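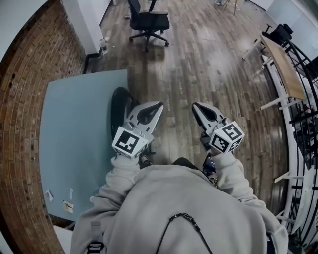

The circle is the most neglected of the sacred figures, although every tradition has prayed with it. The labyrinth, the rosary and the prayer wheel all teach the worshiper to return to a starting point and find it changed. Much of this teaching now survives in small things that are worn or held. A thin black cord with a beaded, braided section may carry no declared faith at all, and yet its form belongs to a long history of counting and repetition. Religious educators should take such forms seriously.

The Forthorpe chapel register lists 2,596 objects, of which only 40 are described by their shape. The remainder are entered by date and donor. This is a loss — a visitor may read every label and never learn why a font is round.

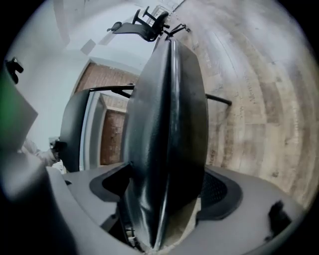

A bright line of light along a curved black surface.

Mariann Kelemen has argued that symbols must be explained before they can be felt. I respectfully disagree. A child walking the labyrinth at Amton understands the turn toward the center long before any guide speaks of it. Explanation has its place, but it should follow the walk.
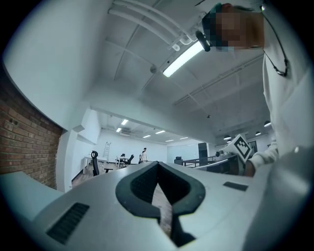 The Duty of Institutions

Chapels and schools should set aside time for silent use of the objects in their care. The parish at Rastel already does so each December, in the hour before evening prayer, and others would do well to adopt the practice.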